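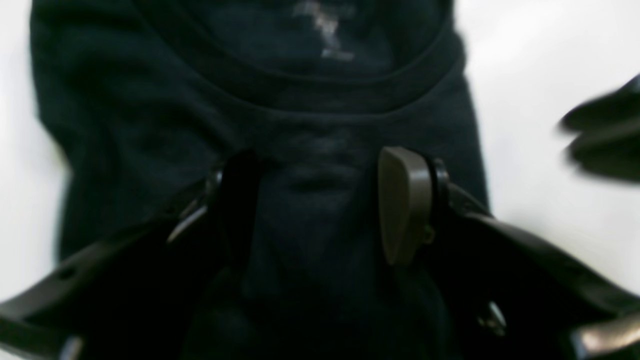
*Navy T-shirt, close up at the collar.*

# Stillano Shelf: back-cover blurbs from mystery series

A plain-text collection of back-cover copy from paperback mysteries, with series order and a few notes on each book. It covers 140 titles in 20 series. Most are village or country mysteries, and a smaller group are police stories set in cities.

Version date: 12 August 2019

## What is in the folder

- `blurbs.csv` – one row per title
- `series.csv` – one row per series, with the reading order used here
- `detectives.csv` – lead characters and which series they belong to
- `notes.md` – odd cases, mostly renumbered books and changed titles

All files are UTF-8 with a header row. Fields that contain commas are in double quotes. Line breaks inside a blurb are kept as `\n`.

## Fields in blurbs.csv

| Field | Meaning |
|---|---|
| `id` | Short code, never reused |
| `title` | Title as printed on the cover |
| `series_id` | Matches `series.csv` |
| `number` | Place in the series, blank if unclear |
| `publisher` | Name on the spine |
| `blurb` | Text of the back cover |
| `crime` | murder, theft, missing person, blackmail, other |
| `setting` | village, house, city, ship or train, other |
| `spoiler` | 0, 1 or 2 |

`title` is cut at 80 characters. Only one book was long enough for this to matter, and the full form is in the notes.

## How the text was collected

Blurbs were typed by hand from paperbacks on the Stillano shelf and then read back against the cover. Review quotes, prices and author biographies were left out. Where the front flap and the back cover carried different text, the back cover was used.

Spelling follows the cover, including mistakes. The first Arain printings often drop the period at the end of the last sentence, and those were left as they are. Two Zindine reissues spell the detective's surname differently from the novel inside. The cover spelling is in `blurbs.csv` and the one from the novel is in `detectives.csv`.

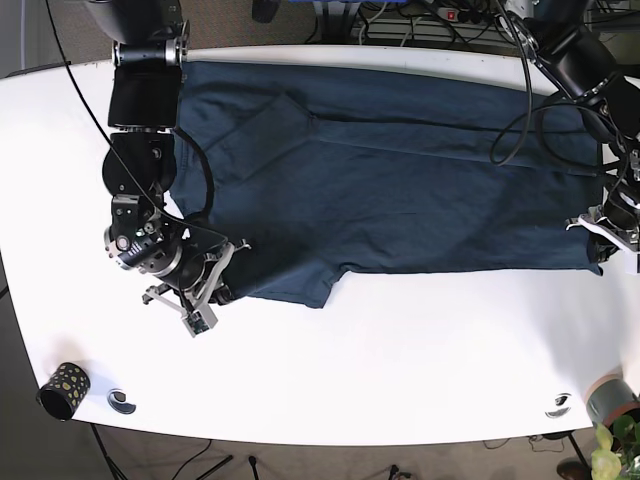
## Series order

Order is by first publication. This causes trouble in the Trasterden books, where the publisher later put the prequel first and moved everything else up one. If your copy says number 4 and this file says 3, that is the reason. The newer numbering is in `series.csv` under `alt_order`.

Short story collections have a series but no number.

## Spoiler scores

- `0` – the blurb stops at or before the first crime
- `1` – it gives away a second crime, or clears a suspect
- `2` – it names the culprit or makes it easy to guess

Scores were given after reading the whole book. The line between 0 and 1 is a matter of taste, and anyone using the field for counts may want to merge them.

## Known problems

- Blurbs over 100 words are mostly from one publisher, so length and publisher are tied together.
- `crime` takes one value. Books with a theft and a murder are listed under murder, even when the theft is the better story.
- The Trasterden omnibus repeats text from the single volumes. Filter on `omnibus` in `series.csv` to drop it.
- There are no large-print or audio editions.

## Use

Please keep this file with the data if you pass it on. The blurbs belong to their publishers and are included for study. The tables and notes can be reused freely.

Corrections are welcome – give the `id`, the printing and the line as it appears on your copy. The next update is planned for September and will add the two missing Arain titles.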